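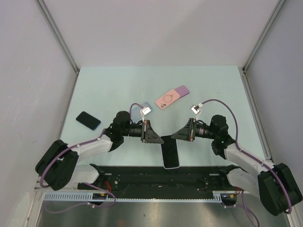 Both arms at the white-rimmed phone, with the other three further back on the panel.

Gripper trial catch-up, Ponstead, Monday, January 30, 2023

Me (typing this up, so blame me for the spelling), Soledad Ortuño, Hadley on the call for the first half. Apologies from Olmedo.

1. Last minutes
Fine, apart from my having written "left" for "right" all through item 3. Fixed now, sorry!

2. Tapered fingers
We've done 100 goes with the tapered fingers on both arms and I'm rather pleased with them. They get in at the corners of a phone nicely, and the narrow tips leave room for the second arm to come in from the other side. Soledad isn't as keen – she thinks they twist the phone if one side closes first, and she had 18 goes marked down as "turned" to back that up. Hadley asked if that was the fingers or the controller. Good question, and we went round it for ages without settling it. Soledad will run the same set with the closing speed halved.

3. Wide pads from Grulico
Still not here. I rang on Friday and got a March date, but only for eight pairs. Agreed to take them and stop moaning.

4. Cameras
Hadley wants to try the side view on its own, without the ones on the wrists. I said the grippers hide too much from there (the light blue phone is half behind the left one in the picture) but I'm happy to be proved wrong. Hadley to set it up, me to help.

5. Cables
Long chat about the purple cables and whether the loops at the elbows should be shorter. Left as they are for now.

6. Any other business
The log stops at run 278 and then starts again at one. Olmedo to be asked about this.

Next meeting same time, same room, Soledad bringing the biscuits.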